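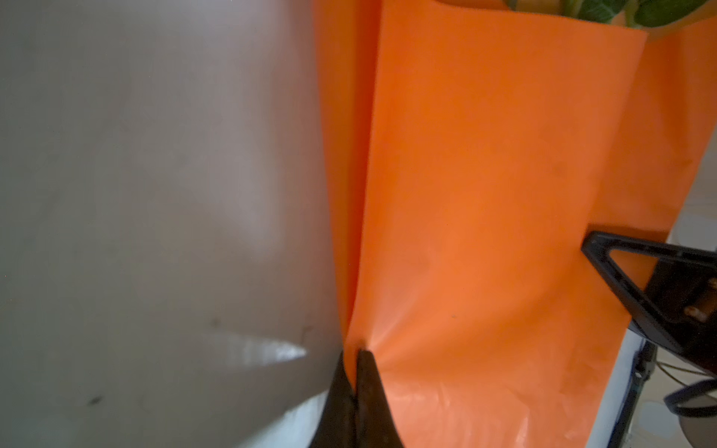 Fig. 1. Pale item on the left, orange bag on the right, with the deep fold running down beside the front panel.

Packing and Bagging, Session 4: Thin Bags and Side Folds
By Ileana Ene
Oct 20, 2025
Reading time: 2 minutes

Bring last week's sheet on boxes. We shall use the same bench layout, and the weights table on the back still applies.

1. Parts of the bag

Front panel: the side facing you when the bag is on the bench.
Back panel: the side behind it. It normally stands a little higher when the bag is half open.
Gusset: the folded strip at the side that lets the bag widen. Cheap bags often have none.

Fig. 1 shows a front panel with a second, slightly lighter orange layer behind it. Look at the light creases on the front. Thin material marks easily, and a bag that has been creased by handling can still be used for the exercise.

2. Opening

Hold the front panel near the top and draw it towards you. Keep the other hand flat on the back panel. If both layers come together, rub them between finger and thumb until they part. Do not blow into the bag.

Where a bag is pinched, the material gathers into a fold that narrows towards the pinch. In Fig. 1 the fold shows as a darker red-orange. Small folds fall out when the bag is filled. A long one takes up room, so let go and take hold again higher up.

3. Filling

Put the widest item in first and stand it against the back panel. Rounded items should go in slowly, as they drag the side of the bag down with them. For the Kettani order we pack up to 500 g in the small bag. Anything over that goes in the large one, with two sheets of tissue at the bottom.

Wipe off any specks before packing. Marks found afterwards mean unpacking the whole bag.

4. Closing

Fold the top over twice and press along the crease. Leave the label side clear. Tape is for the Pevside order only.

Practice for next week: pack and close two bags, one with a flat item and one with a rounded item. Write down where the folds formed and bring your notes.

Comments (3)

Corina Lungu: Is the 500 g limit with the tissue or without?

Ileana Ene: Without. I'll add it to the sheet.

bench3: Could we have the July handout on paper bags put back up? The link goes to the boxes one.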